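Wood Tops on Metal Frames: Moisture, Movement and Fasteners
Speaker notes, Monday session, Elżbieta Lis

Before starting: hand out the two offcuts. One is flatsawn, one is quartersawn. Ask people to look at the end grain and pass them on. Get them back before the fastener section.

Opening

The talk covers solid and strip-laminated wood tops fixed to steel or aluminum bases. Plywood and particleboard are out of scope. They move much less across the sheet and most of what I say about slots does not matter for them. Stone and glass are out of scope too.

The usual complaint is a split top, a cupped top, or a base that rocks in winter and sits flat in summer. All three come from the same place. The wood changed width and the metal did not. The wood will do this every year for as long as it exists. Finish slows the change down. It does not stop it.

Say early on that I am using metric for dimensions and percent for moisture content. Moisture content means the weight of water divided by the weight of the oven-dry wood. Relative humidity is a different quantity and people in the audience will mix them up. I did so myself in the handout, second table, left column heading. It should read "moisture content." Ask them to correct it in pen.

Movement by direction

Wood moves very little along the grain. For a bench top or a desk we can treat length as fixed. Across the grain it depends on how the board was sawn. Tangential movement, along the growth rings, is larger. Radial movement, from the center of the tree toward the bark, is smaller. In hard maple tangential is a bit more than twice radial. In some species the gap is smaller, and those are the ones that stay flatter.

Worked example for the board. Hard maple top, 61 cm wide, all strips with vertical grain. It goes from a damp workshop to a heated room and loses 5 points of moisture content. Multiply width by the radial coefficient by the change in points. The answer is 5 mm. Write it out in full and leave it up. Then repeat the sum with the tangential coefficient and let them see it more than double.

Somebody will ask whether a strip top moves less than a wide plank top. The glue lines add nothing useful in the way of restraint. What changes is the ring direction. Strips are often ripped from flatsawn stock and turned on edge before glue-up, and that puts the smaller radial movement across the width of the finished top. If the shop did not turn them, the benefit is gone. The only way to know is to look at the end of the top.

Point to the offcuts again. If they have stalled in the second row, wait.

Why the frame matters

A wood base with the grain running the wrong way will at least give a little. Screws crush the fibers around them, joints loosen, and the top may survive by damaging the base. A metal base is much stiffer across its rails, so the top takes nearly all the strain.

Metal has its own movement with temperature. Aluminum moves more than steel. Across the same width as in the example, a 20 degree Celsius change gives less than a third of a millimeter in aluminum. Indoors it can be ignored. It belongs in the calculation for a sunroom or a covered patio, and even there it is the small term.

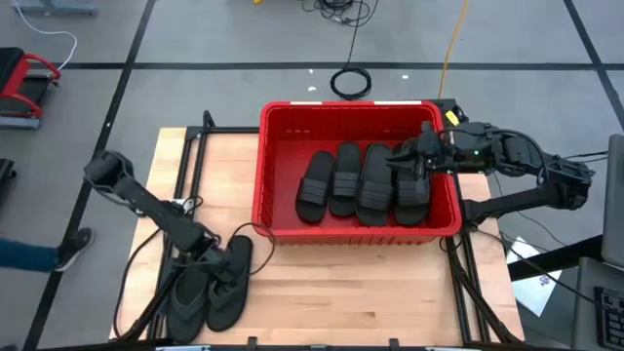
Fastener choice starts with one question: which points are allowed to slide. On any top, choose one line running with the grain and fix it there. It can be the centerline or one edge. Everything away from that line must be able to travel across the grain. Slotted extrusion makes the sliding part simple, as long as the rail runs the right way. Take a light butcher-block top carried on black aluminum extrusion, with rails along the sides as you see on this table. If a side rail is parallel to the strips, its slot is no help, because the slot runs with the grain and the wood moves across it. On a cross rail the slot points the right way, and a nut left slightly loose can travel in it. Many builders assume that a slot is a slot. Check the direction first, then decide which holes in the brackets need to be elongated.

Where the brackets have only round holes, there are three options. File or mill the hole into a slot. Drill the hole oversize and use a wide washer. Or change to a clip that grips a groove in the underside of the top. I prefer the milled slot for anything that will be moved between rooms. An oversize hole works, but the top can rack when someone drags the table by one corner.

Fasteners in detail

Use a shouldered screw or a screw with a sleeve where you can. The shoulder bottoms out before the head clamps, so the joint cannot be locked by an enthusiastic installer. With a plain screw and washer the result depends on who holds the driver. The test is simple. Tighten, then back off until the washer can just be turned with a finger.

Threaded inserts are better than wood screws for a top that comes off more than once. Set them in pilot holes of the size the maker gives. Too small a pilot near an edge will raise a bulge in the surface or open a crack along a glue line. I have a sample with this fault. Hold it up under the lamp at a low angle or it will not show from the back.

Slot length. Take the calculated movement for the distance between that fastener and the fixed line, add the same allowance again, and add the diameter of the screw. Place the screw in the slot according to the season. If the top is at its driest, the screw starts at the inner end of its travel, and the top grows outward from there. If the top is at its dampest, the outer end. If nobody has measured the moisture, center it.

Pause for questions on slot length. It is the part people photograph.

Cupping

Cupping is a difference between faces. The usual cause is finish on the top face and none below. The bare face takes up and gives off moisture faster, so it swells or shrinks ahead of the finished one. Finish both faces with the same number of coats. It does not need to look good underneath.

Second cause: something laid flat on the surface for weeks. A rubber mat, a sheet of vinyl, a large cutting board. The covered area lags behind the rest. Tops used as work surfaces are the worst for this. Lift the mat now and then, or put it on small feet.

Third cause: a heat source below. Radiators, floor vents, the back of a small refrigerator. The underside dries and shortens, and the edges curl down. A frame with closely spaced cross rails will hold a moderate cup flat, provided the fasteners can still slide sideways. Holding down and holding still are separate jobs. Repeat that sentence.

Case: the Wolar benches

Bartosz Pawłowska has agreed that I can use these. Strip tops on welded steel frames, screwed through round holes in a flat bar. They were assembled in August in an unheated building and delivered to heated offices. By the end of the winter several had opened along a glue line near the middle. The glue was sound. The break was mostly in the wood beside the joint, and that tells you the load was shrinkage against a fixed width.

Repair was to remove the tops, mill the holes in the bar to slots, rip along the failed line, joint both edges and glue again. Yhon Llanos did the milling with the frames in place. The tops came back slightly narrower, so the overhang is uneven if you know where to look.

No further splits were reported through the next heating season. I do not have moisture readings from before the repair, so I cannot say how close the movement was to the calculated figure.

Measuring

Pin meters read near the pins. Use insulated pins if you want the core. Correct for species and temperature; the tables come with the meter. Take readings on both faces and near both ends, and write the date on the underside with a pencil.

A cheap alternative is a stick of the same stock, cut across the grain and hung in the room. Measure it with calipers each month. Teresa Borkowska keeps one in the finishing room at Brollasano and her chart is the last page of the handout.

Questions. Room closes at noon. Collect the offcuts.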